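Snack Box Questions, Answered

Ever since I wrote about keeping our snacks in the bedroom instead of the kitchen (a decision I stand by, even on crumb days), the same handful of questions keeps landing in my inbox. I've gathered them up here so you don't have to dig through the old comments. Last gone over 2/13/21.

Why the bedroom, of all places?

Our kitchen in Wurndale has one cupboard with a door that closes, and the flour lives in it. The bedroom has the little low table, and that's where we all end up with a movie anyway. It started as a winter thing and was supposed to be over by May, and, well, you can guess how that went!

What kind of box do you use?

Whatever is the right height, really. You want it tall enough that bags can stand up on their edges and low enough that you can still see what's at the bottom. A divider is lovely if you can get one, but I lived without one for ages and a piece of folded cardboard does nearly the same job.

How do you fit so much in?

Stiff packages first, along the sides, and anything soft and puffy after that. Small packets go down in the gaps. I leave the biggest bag for last and lay it across the top like a blanket, which I know looks untidy, but it comes out first when company is here and then everything underneath is easy to reach.

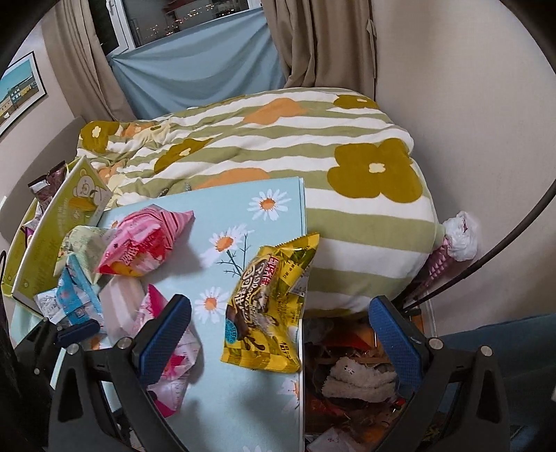
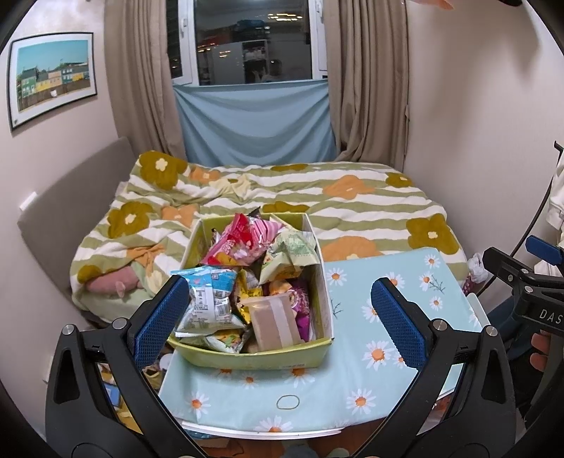
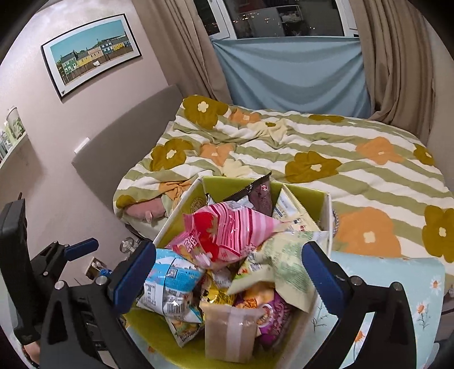

Do you ever empty it all the way out?

Yes, every 2 weeks, and I'd be strict with yourself about it. Take every last thing out, check the dates, shake the crumbs into the trash, and only then start putting things back. My neighbor Stepan Prokopenko swears by doing it right before he goes shopping, so he doesn't come home with a fourth bag of the same chips, and I've since copied him.

What about chocolate in a warm room?

Keep it well away from the radiator and out of the sun, and in summer move it to the fridge. I lost over 200 grams of very nice hazelnut chocolate one year and I'm still a little sore about it.

Can opened bags go back in?

Only if they're folded down and clipped. We use plain wooden clothespins and they hold just fine. Anything sticky or crumbly goes into a jar in the kitchen, no exceptions, not even for guests.

Does the tablecloth have to be washed a lot?

More than I'd like! A quick wipe takes care of most days, and I give it a proper wash whenever the bedding goes in.

My question isn't here. Can I still ask?

Please do, I love getting them. Leave it in the comments and I'll add it to this page when I next sit down with a cup of tea.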